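How does a robot learn to pick up a cup?

You learned to tie your shoes because a person showed you. A robot can learn in a similar way. There are two ways to show it.

The first way is by hand. The teacher holds the arm of the robot and moves it slowly, and the robot remembers every position.

The second way is by remote control. The teacher sits at a desk and moves a small handle. The robot, which can be far away, makes the same movement. Our robot is called Horo, and its teacher is Inmaculada Montes. She gave Horo 661 lessons with one cup!

One lesson is never enough. If the cup stands a little more to the left, the robot must know what to do. So the teacher repeats the task many times, and each time she changes something small.

Some lessons happen inside a computer, in a world that is only drawn. There, nothing can break. The teacher looks at the same kind of view that the robot gets, and it can be very blurry.

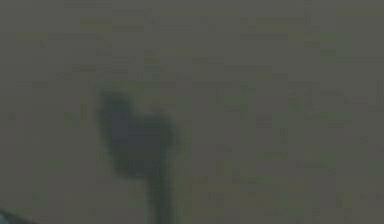
Flarnine, January

A dark, soft shape on a gray-green surface, a little like a lollipop. Can you say what it is? It is difficult for us too. When a view is like this one, the teacher should move slowly.

Try it at home: close your eyes, and let a friend guide your hand to a spoon. Then do it alone.

Text: Demetrio Campos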